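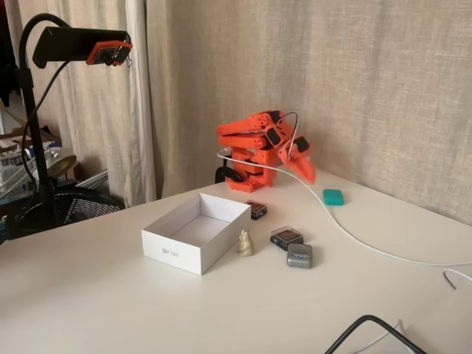
Figurine, square boxes with clear lids, grey case, and the open white box, empty.

Datasets > Household > Jurneo Small Things

Jurneo Small Things
README, version 2
Last edited March 29, 2024

What this is

A list of small objects that live on tables, the boxes they are supposed to live in, and a record of people's attempts to bring the two together. There are 98 objects and 700 tidying notes. The objects are the sort that turn up when you move house and get packed last, in a box marked MISC, along with the pen used to write MISC.

We started it at Trivden after failing to agree on where a small bear goes. It may be a mouse. Its ears are round and it sits down, and beyond that the field is open. It is entered as "figurine, beige, seated" and the species column has been left blank since November.

What is in it

objects.csv
One row per object: short name, colour, shape, lid (yes, no, clear), and a free-text column called "what we think it is". Please read the last column with charity. The grey rounded case with the small label has been called a pill case, a case for something electronic, and "the grey one", and the grey one won.

boxes.csv
The containers. Inside measurements only, as the outside of a box has never stopped anything fitting. The lidless white one with the faint grey printing on its long side is box W. It's the one most of the notes refer to and it is empty at the start of every note.

notes.txt
The tidying notes, one per line, in the words of whoever did the tidying. We have corrected spelling. We have left the sighing in.

groups.csv
Every object belongs to one of 15 groups. Group names were chosen late in the day. "Flat-ish" and "Squarish" overlap a good deal, and an object may only be in one of them, so don't build anything important on that.

How the notes were made

Objects are put out near an empty box. Someone decides what goes in, in what order, and which way up, then writes down what they decided and whether they regret it. Small square things make up a large part of the collection. They look as though they ought to pack beautifully. They will also sit beside a box at three different angles and stay there until dealt with.

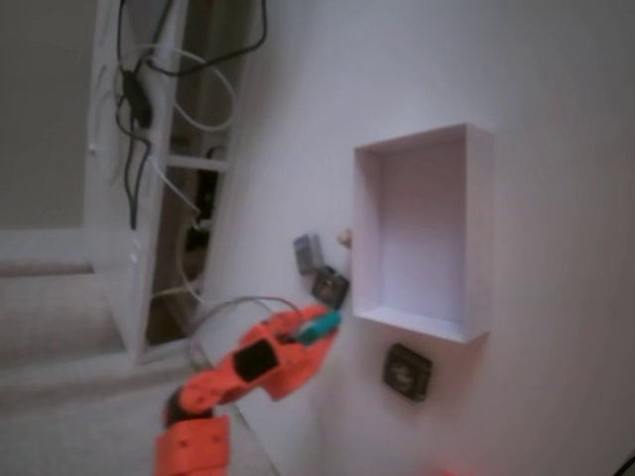

Photo credit: Trivden / Jurneo Small Things. Reuse with credit.

Box W has straight sides and a thin rim, and the notes treat it as a rectangle, which it very nearly is. Some people start in a corner and work outwards. Others put the largest thing in the middle and then complain about the gaps. Both methods are recorded under "method", along with a third called "pour", which we have asked people to stop using.

Sample lines from notes.txt

W / squares first, then case. Case would not lie flat. Case in first, then squares.
W / figurine upright. Looks pleased with itself. Left it.
W / dark square with the pattern, face up, otherwise you can't tell it from the others.
W / all in. Lifted box. All at one end.

Known problems

Colour words are all over the place. "Dark red", "maroon" and "wine" are probably one colour. Teal has been entered as both green and blue by the same person in the same afternoon.

Clear lids are recorded as "clear" even where the thing underneath is what people were describing. Check the lid column before relying on any colour in the Squarish group.

Windham sent us a batch of notes with the left and right columns swapped. We have swapped them back. If you find a note that makes no sense, try reading it the other way round, and then let us know which of us made the mistake.

The Morin list, which some older pages link to, is the first version of this one with fewer objects and a worse bear entry. Please don't merge them.

What it's good for

Working out how people describe small things, settling what fits in what, and feeling better about your own drawer. It is no use as a guide to shopping. Hardly anything in it has a price, and one or two items have resisted having a purpose.

Additions

Send the object's name, a colour you are prepared to defend, and one note. Buttons are closed for now. We have enough buttons.

Shares 15 | Comments 2
Contact: the Jurneo desk at Trivden | © 2024 Trivden | Back to top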